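Chapter 6

Storage and Handling of Paper Records

Nga Hồ and Fongchan Yimyam

6.1 Scope of the chapter

Paper remains in daily use in most offices, workshops and laboratories, even where the main record is electronic. Delivery notes, signed forms, calibration slips and bound notebooks are still produced on paper and must be kept for a fixed period. This chapter deals with how such material is received, sorted, boxed and shelved. Repair of damaged sheets is treated in Chapter 9, and scanning in Chapter 11.

The reader should already know the terms series, file and item from Chapter 2. In what follows, "record" means a single item unless stated otherwise. "Holding" means all records kept in one room under one set of conditions.

6.2 Causes of decay

Paper is a mat of plant fibers, mostly cellulose. The long cellulose chains give the sheet its strength. Over time the chains break into shorter lengths, and the sheet becomes weak and then brittle. Two reactions account for most of this loss. In the first, acid in the sheet helps water to split the chain (acid hydrolysis). In the second, oxygen attacks the chain, and light speeds the attack. The first is usually the faster of the two in a dark store.

Acid may be present from the start, as in many papers sized with alum and rosin, or may enter later from polluted air or from a poor-quality box. Groundwood papers such as newsprint contain lignin, which yellows on exposure to light and gives off acids as it breaks down. A sound sheet placed against newsprint will often take up a brown stain in the area of contact.

Both reactions go faster as temperature rises. Hydrolysis also depends on moisture, so a cool and fairly dry store slows it twice over. Very dry air has its own cost: sheets lose flexibility and may crack when folded or turned. Large swings in humidity cause sheets to swell and shrink, and bound volumes suffer more than loose sheets under this kind of stress.

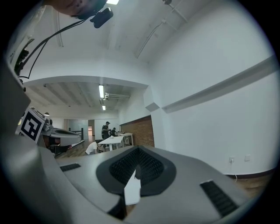
117 Storage and Handling of Paper Records

Mold is a separate hazard. Its spores are present in nearly all indoor air and grow where the surface of the paper stays damp. Outside walls, floors and the backs of closed cabinets are the usual sites. Air movement matters here as much as the reading on the wall, and a room may show an acceptable average while one corner stays damp for weeks.

6.3 The Brevberg survey

Many of the examples in this chapter are drawn from a survey of the holding at Brevberg, completed in July and written up in September 2020. The survey covered 1,137 boxes in a single basement store. Each box was opened, and its contents were graded as sound, weak or brittle by the corner-fold test described in Section 6.7.

Three types of box were in use. The oldest, supplied by Pelkonen, were of plain gray board with wire-stitched corners. The Rernora boxes were of buffered board with folded corners. The Vesel boxes were of the same board but with a drop front. The stitching had rusted in 31 of the Pelkonen boxes, and the rust had marked the outermost sheets in most of these.

Position in the room had a stronger effect than type of box. Boxes on the bottom shelf along the north wall were in poorer condition than boxes of the same type and age on the center racks. The lowest shelf was then raised and the wall shelving moved inward – a change that required no new equipment.

6.4 Filling and weight of boxes

A box should be filled so that the sheets stand upright without force. If the box is too loose, the sheets slump and take on a curve. If it is too tight, the edges tear when a folder is drawn out. A standard upright box of the kind used at Brevberg holds up to 500 sheets in folders, depending on the weight of the paper. Part-filled boxes are packed out with a spacer of folded buffered board.

Large sheets are stored flat, in shallow stacks, with the heaviest at the bottom. Rolled storage is acceptable only where flat storage is not possible, and the sheet should then be rolled around the outside of a wide tube – never pushed inside a narrow one.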